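Home | Guides | Kitchen | Shop
3 min read | 12 comments

Setting up your Minja kitchen scale

I've had my Minja since July and I still love it! These are the steps I wish I'd had on the first morning.

1. Pop in the batteries (two AAs, plus sides facing the hinge) and close the door until it clicks.

2. Set the scale on a hard, level spot. Carpet and folded towels will throw it off, trust me.

3. Hold UNIT for 8 seconds to switch from ounces to grams.

4. Put your bowl on first, then press ZERO. My everyday metal one comes in at 358 grams, so skipping this step will wreck your bread.

Note: any bowl is fine as long as it doesn't hide the display. 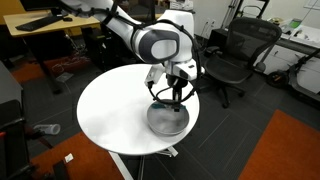
5. Add your flour slowly and wait for the number to stop blinking.

CAUTION: don't rinse the scale under the tap! Wipe it with a damp cloth and let it dry before you put it away.

19 shares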